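Timing a hill relay on a small budget

By Trinh Kim | January | 4 min read

Print | E-mail

The Clalell Hill Relay sends teams of four up and down the same gravel road and gives the entry money to a respite house for families of children with epilepsy. Elibariki Chege has directed it since its second running. Most of his work, he says, is timing and traffic.

"The charity side is simple. You take the entry fee, subtract the permit, the insurance and the toilets, and send the rest. The relay side has more parts."

The last race had over 600 runners. Teams leave in waves, with 20 teams to a wave and 19 minutes between starts. The gap used to be 30 minutes. Chege shortened it after going through the split times with Kamlesh Sachdeva, who handles the results.

"At 30 the road was empty for long stretches and the last wave finished after lunch," Chege says. "We modelled 15 and the exchange zone jammed. Kamlesh wanted a figure that kept the fast second-leg runners clear of the slow first-leg runners from the next wave. She got 19."

Each team carries one chip, sewn into a fabric band that passes from wrist to wrist. The mats are hired from Ketosley and sit at the exchange zone and the finish. A third mat at the turnaround was dropped because the gravel shifted underneath it and reads were missed. A marshal there now writes down bib numbers by hand.

"Paper doesn't need a level surface," Sachdeva says. "I check the sheet against the chip times that evening. If a split looks too quick, I go to the sheet first."

Registration closes nine days before the race. Chege has been asked to allow entries on the morning and has declined. Bands are programmed in team order, and a late team would have to be entered by hand in two places.

Fundraising pages are kept separate from entry. A team can run without raising anything beyond its fee, and roughly a third do. Chege does not rank teams by money raised, and the results sheet lists times only.

For the next race he plans to widen the exchange zone by two metres and move the water tables to the downhill side, where runners have already slowed. The course stays as it is.

"It was measured with a wheel, twice, and both readings agreed," he says. "I'm leaving it alone." 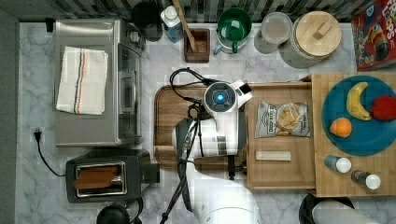 Teams that ran last time keep their number if they enter before the general opening. After that, numbers are given out in order of payment, and a change of captain has to be sent to Sachdeva in writing before the bands are programmed.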